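Ticket: Skasance storefront, confirmation emails not sending
Opened by: Ayane Nakajima
Status: resolved 24th September

Customers on the Tungate site stopped getting order emails after the August update. Orders still show as paid. Restarted the mail queue, no change.

Vinh Thái: The queue stops at 200 messages. 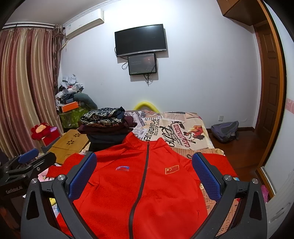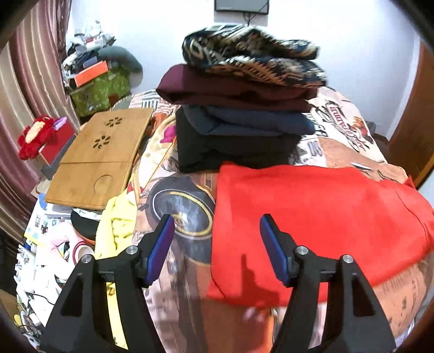
Vinh Thái: Thanks, both load fine. The sender password expired and every failed message was retried 4 times, which filled the queue. I set a new password and cut the retry wait to 60 seconds.

Ayane Nakajima: Test email received. Old orders are going out now. OK to close.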